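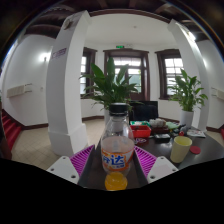
Threads > Sena Baidoo > Everyday claims > Hydration

My workplace has signed us all up for a hydration challenge and I have some questions. Thread, probably a long one, I've had coffee.

The challenge is run by an outfit called Halla. You log every drink in an app called Isar, the app gives you a score, and the scores go up on a screen by the elevators. Mine is currently orange. I feel fine.

The welcome email says "most of us are walking around dehydrated without knowing it." I've been reading versions of this sentence since high school. It's been in magazines, on gym walls, and on the back of a door at my dentist's.

So I wrote to Halla and asked where it comes from. Who got measured? What counted as dehydrated? Was it blood, urine, or a survey asking people if they felt tired in the afternoon?

Reply took two days. They sent me a link to a blog post. The blog post linked to a press release. The press release was for Nulitard, a flavored powder you put in water.

Guess who supplies the free samples in our break room.

To be fair to them, there was a study under all this. A small one, but it exists, and I read it, which I suspect puts me in a very small club at this company.

It was an online questionnaire, 300 people. They were asked how much plain water they drank yesterday. Anyone under a certain amount went in the "dehydrated" column. No one gave a sample of anything.

Plain water only, by the way. Coffee didn't count. Tea, milk, soup, an entire watermelon, none of it counted. By that standard my grandmother spent her whole life dehydrated, on tea, while digging her own potatoes.

Try remembering what you drank yesterday. I tried and got as far as lunch.

Then there's the color chart in the restroom. I don't mind the chart so much. But ours has only one shade marked "good" and it's nearly clear, and the vitamins in the Nulitard samples would wreck your reading anyway. Has anyone at Halla put those two things next to each other?

"If you're thirsty, it's already too late." This one is on the poster too. Too late for what? Thirst is the signal. You get thirsty, you drink, you stop being thirsty. It's like saying if you're sleepy you've already missed bedtime.

Yes, there are people who need to be careful. Older people can lose some of their sense of thirst. People with kidney stones get told to drink more, people with certain heart problems get told to drink less. If your doctor gave you a number, use your doctor's number and ignore me.

Same if you're roofing in August. I worked one summer on a road crew and I'd have fought you for the water cooler. We're not doing that. We're in an office with the air conditioning set so low that Jolán wears a scarf.

The thing that bugs me is that the app has one goal for everyone. It never asked my weight. It never asked if I was on any medicine. It asked for my birthday, my email, and whether I'd like to hear from partners.

I went and read the privacy page. It says drink logs may be used "to improve wellness insights." I asked HR what an insight was. They're looking into it.

Someone in the replies says the challenge is harmless and at least it gets people drinking water. Mostly I agree! Water's fine. I'm drinking some now. I just don't see why a harmless thing needs a scary sentence to get it going.

Someone else says they have more energy since they started. Could be. You also get up from your desk a lot more, one way or the other. Did anyone try the version where you walk down the hall every hour and skip the water?

And you cut out soda the same week, you said so yourself. And you're sleeping better. I'm happy for you, I just can't tell which part did it and I don't think you can either.

Skin. A lot of you are asking about skin. I looked, and what I found was thin, mostly short studies with few people in them, and I wouldn't buy anything on the strength of it. If there's a good one, send it, I'll read it.

Nulitard costs $20 a tub, I checked. The label says it "supports optimal hydration." I've stared at that phrase for a while. A glass of water also supports hydration. So does a peach.

On the electrolytes: if you ran a marathon or you've had a stomach bug, sure, salts matter. If you sat through the budget meeting, you can have a pretzel.

I ran my own very bad experiment. Three days of hitting the Isar goal, then three days of drinking when I felt like it. Wrote down how I felt each afternoon. No difference that I could see, except in how well I know the restroom.

That proves nothing. One person, who already had an opinion, grading herself. I mention it only to point out that it's the same quality of evidence as the testimonials on the Halla site, and mine is free.

What I'd like from them is pretty modest. Take down "dehydrated without knowing it" or show me who measured it. Count tea. Let people leave the screen by the elevators without having to email a manager.

Update: HR says the screen is now opt-in. Halla says they'll "review the wording." No word on the tea. I'll post here if I hear more.

Replies

Jolán Vörös: The scarf is because of the vent over my desk and I'd like that on the record. Also I have been logging soup as water from the start and my score is green.

deskplant_mom: My kid's school does the same thing with a sticker chart. He came home upset over missing a sticker. He'd had two bowls of cereal with milk and a bath. I don't know what they want.

tallgrass: Nurse here. The part about heart patients is right, and I wish these apps asked about it up front. I've had people bring in their phone to show me they're meeting the goal, and it's well over what they were told.

R. in accounts: You lost me on the skin thing, mine really did clear up. But okay, I changed my face soap too.

Sena Baidoo: Thank you for mentioning the soap.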